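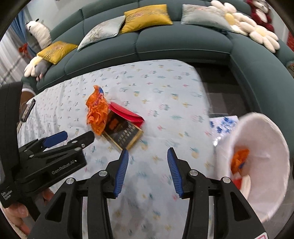

Sketau project, progress report to the program office
17 December 2018

The main question this period was whether demonstrations recorded with hand-held grippers in ordinary homes can replace the ones we used to record on the arm. My answer is still "partly," and I would ask the office not to read more into it.

We set aside 154 recordings that no policy had been trained on and scored each one by hand. The model trained on home data did well on boxes and other stiff items. With crumpled wrappers and thin bags it often closed on air, or took hold of one layer and let the rest slide. Levente Pintér puts this down to too few examples. I doubt it — adding 900 more in July moved the score very little, and the gain went away when we changed the cloth under the objects.

For the bags, we now ask people to take hold of a gathered part, such as a knot, with both fingers. The labels are cleaner. Whether the policy is any better remains to be shown.
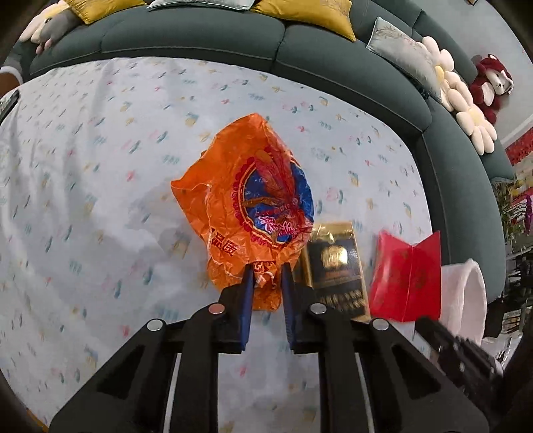

Géza Szénási disagrees with the above and asked that it be noted: three cloths are too few to blame the background, and the July set should be scored again before anyone draws a conclusion. I accept the second point. The rescoring will take eight working days, and the Beletti comparison waits until it is done.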